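I make these finger pads in a shared workshop on the edge of town, in between other people's bandsaw jobs, and I've been selling them in small batches since September. They're called the Zirkar pads, after the first arm project I ever got running on my own bench, and they're for anyone running a parallel two-finger gripper who is sick of watching crockery slide out of it. If that's you, welcome! Have a read, and send me a note if something doesn't make sense.

## What you get

One set is two moulded silicone pads, two backing plates, the screws, and a little hex key (I know you've already got a drawer of them, but you'll never find the right one). The backing plates come in plain grey or a fairly loud orange, and I pour the pads myself in a mould that took me far too many weekends to get right. There's a shallow rib pattern on the face and a rounded outer edge, so you can grip something from the outside or drop both fingers inside it and open up. I use them the second way more than I ever expected to.

A set is 138 dollars, posted anywhere in Australia. Overseas is a bit more, and I'll quote you before I take any money.

## The kitchen table sim

Every set comes with a download link for the Sokeo scene pack, and to be fair some people buy the pads just for that. It started as my own practice file. I don't have an arm at home (I share one at the workshop and have to book it), so in the evenings I'd be on the couch with a laptop, trying grasps on a virtual table full of kitchen stuff and then going in on Thursday to see how many held up on the real thing.

The pack is set up for the Franka arm, with the base on the floor at one end of a wooden table. Mugs are the job I keep coming back to, and I like going in from above with the fingers inside the rim, then setting the mug down on something small. If your approach is a touch crooked you find out pretty quickly.

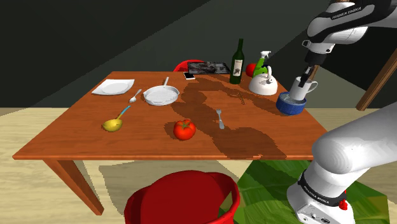
You can shift everything, too. I'll often leave the tomato and the fork where they are and only move the wine bottle and the kettle, so the arm has to think a bit harder about how it gets in. The cutlery is the sneaky part of the whole pack. A spoon lying flat on a table is a horrible thing to pick up with two straight fingers, and I'd much sooner you swore at a simulated one first. The ladle's easier than it has any right to be, as long as you go for the handle.

The lighting is deliberately a bit rough, with big dark shadows over the tabletop, and I've left it that way in the default file. My old setup was lit as evenly as a dentist's and my camera code fell over the first time somebody opened the roller door at the workshop. If you hate it, there's a softer version in the Trerau folder.

## Will they fit?

Probably, if your fingers have a flat face and you're happy to drill. The backing plates have slotted holes, so there's a fair bit of room to play with. I've put a paper template in the box, and the same template is in the download, so print it (at full size please, turn off "fit to page"!) and hold it up to your gripper before you order.

Things I'd want to know if I were buying:

- The pads have done up to 800 grip cycles on my bench before I noticed any wear at the corners.
- They pick up dust like you wouldn't believe. Warm water and dish soap, then let them air dry.
- Don't use them near a hotplate or for handling food. They're workshop silicone and I haven't had them tested for either.
- Your closing force will feel different, so start low and work up.

## Ordering and waiting

I pour in batches of 14 sets and post within 5 working days once a batch has cured. When they're gone, the order button goes grey and you can pop your email in the box for the next lot.

I'm also fiddling with a longer, skinnier pad called the Oyelaran for narrow cups and jars. It isn't ready. The tips still flex too much when you open them inside something heavy, and I've got a stiffer backing plate to try before I put a price on it. If you've got an odd mug you'd like me to test, send me the inside diameter and the depth and I'll add it to the list.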